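Home Ask Browse Topics Sign in
Search questions...

Budget for a two-arm setup, what am I forgetting?
Asked October 14, 2026 by stasell_bench

Planning to buy a pair of arms for furniture work. Plastic chairs, fabric covers, light frames and tubes. Nothing heavy. Have a quote from Wurnis for two arms plus grippers and one from Cimdale that's cheaper but the grippers are extra. Neither one lists cables, mats, spare fingers, any of that. What do people really end up spending on top of the arms? And do I need a table or can I work at floor level to start

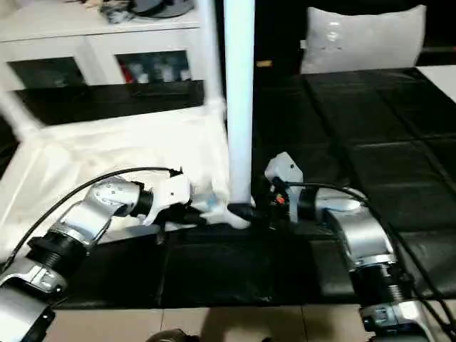

Last edited: 2 days ago

Would like to order before the end of the quarter. Money is tight so anything I can push to next year I will. Software is sorted, going with Lu.

2 answers

dropbolt
Budget 19 percent over the arm quote and you won't be far off. Ours went mostly to:

- spare finger sets. get 2 per arm, not one
- longer cables. the ones in the box never reach once the arm is stretched out
- padded floor mats. cheap, do it day one
- cable clips, velcro, misc. I spent $432 on this stuff and was suprised

Floor level is fine for big light items. A chair is awkward on a table anyway, it wants to roll and you need room on all sides to turn it. Before you pay for anything, mark out the full reach of both arms with tape and put your biggest part in there. Most of the bad purchases I've seen were a reach problem.

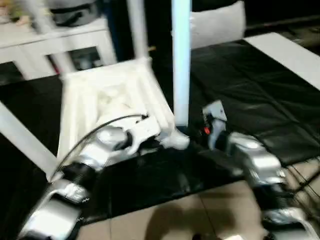
Can I buy one arm now and add the second later?
Depends on the vendor. Wurnis will sell singles but the mounting kit is priced for a pair, so you pay for it twice. Ask for the second arm as an option with the price held, get it in writing.

Also check lead time on grippers seperately from the arms. Mine shipped around 10 weeks apart and the arms just sat there.

halfinch_lu
Cimdale is ok. Had no problems. Printed brackets save you a lot if you have a printer, dont pay catalog price for a bit of plastic. Print extras, they crack at the screw holes.

For molded parts with ribs underneath, think about the fingers before the arm. Thin ones get in between ribs, wide flat ones don't. I'd cut the arm budget before the finger budget.

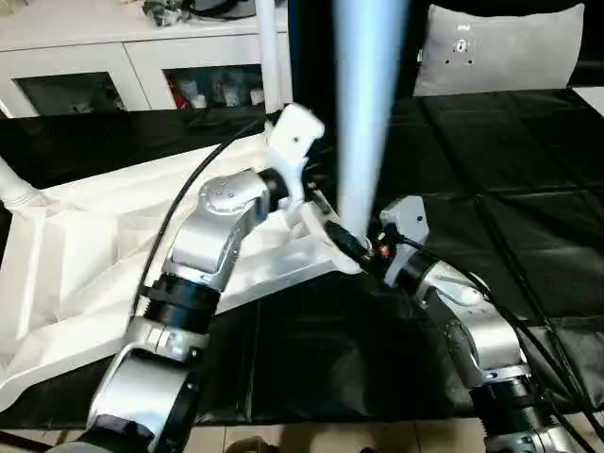

Page 1 of 1

Stuff you can push to next year: proper table, extra lighting, nicer cable routing, service plan (read it first, ours covered almost nothing). Stuff you can't: e-stop within reach, spare fingers, a power strip rated for both arms together.

stasell_bench (asker)
Thanks both. Going back to Wurnis about holding the price on the second arm. Didn't think of the power strip at all

Was this helpful? Share Report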